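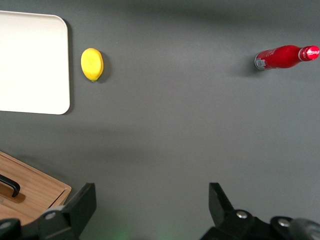

Chapter 2
Sour Things

I failed my first chemistry quiz, so if acids make you nervous, you're in good company. My lab partner back then was Lizeth Huanca, and she got me through the course by making me taste my way through her kitchen – vinegar, plain yogurt, green apples, an awful tamarind candy I still think about. By November I could explain pH to my little brother.

We'll start the same way, with food. Lemon juice has a pH of nearly 2, and most of that sourness comes from citric acid. When the acid meets water, some of its molecules let go of a hydrogen ion, and those ions are what your tongue picks up on. Milk gives you hardly any of them. Soap goes the other way, and we'll get to bases in the second half of the chapter.

You'll need a pencil and 30 minutes for the first activity, plus 200 milliliters of red cabbage juice (my recipe is in the back of the book, and yes, it smells!). Wear an apron. Before you pour anything, write down which foods you expect to be the most acidic, and keep that list for Section 2.3.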